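Folding sweatpants so they stay folded?

fumden_attic
Joined in August, 147 posts

I have one long cabinet in the bedroom and two drawers of it are mine. Jeans and T-shirts are fine. Sweatpants are the problem. The thick fleece ones with the elastic waist will not lie flat, and the stack falls over every time I take out a pair from the bottom. How do you all fold them? I don't want to buy dividers.

Kasside
3,581 posts

Lay them out flat on the bed first. Put one leg on top of the other, tuck in the point at the seat so you have a straight edge, then fold up from the ankles in thirds. The waistband goes last, on the outside.

urik281

I do the opposite of Kasside. Waistband goes inside. If you leave it on the outside it springs back and pushes the whole thing open. Fold the waist down first about a hand's width, then roll from the ankles up to it and tuck the roll into the waist. It holds by itself and you can stand the rolls up in the drawer.

Kasside
3,581 posts

Rolling leaves creases across the knees. I tried it for a winter and went back.

urik281

They're sweatpants. Who is looking at the knees?

Zoila Espinoza

I fold on the bed too, with the bedspread on so I have something smooth under me. The waist is the part I always have to fix before anything else. The elastic gathers up and twists, and if you fold over a twist you get a lump in the middle of the stack. Mine are gray fleece, pretty soft.

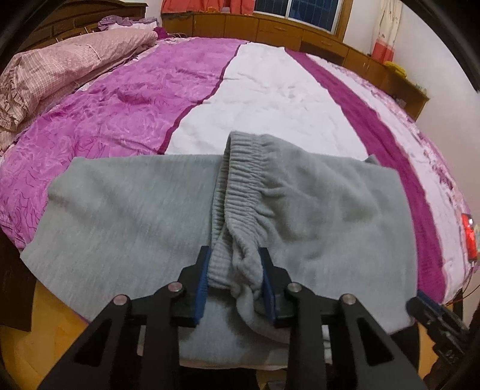
Gray sweatpants on the bed, waistband still bunched up

Once the waist is straight I match up the two side seams and smooth down toward the ankles. After that I go with Kasside's thirds. I never had luck with the rolls, but my drawers are shallow.

fumden_attic

Thanks. How shallow is shallow? Mine will take a stack of four pairs, five if I lean on it.

Zoila Espinoza

Three pairs and then it catches when I close it. I keep the lighter ones in the drawer and the heavy ones on a shelf.

Thirumalai Varma

Hang them. Fold in half lengthwise, put them over a hanger bar, done in a few seconds. I haven't folded a pair in years.

Kasside
3,581 posts

Fleece slides off a plain bar – mine end up on the closet floor. And fumden said drawers.

Thirumalai Varma

Use a hanger with a clip then. But fair enough on the drawers.

fumden_attic

No closet in that room, so drawers it is. I did one pair each way tonight. The roll is tighter but the thirds look better. I'll fill one drawer with each and see which one is a mess first.

urik281

Post back when you know. My money is on the thirds.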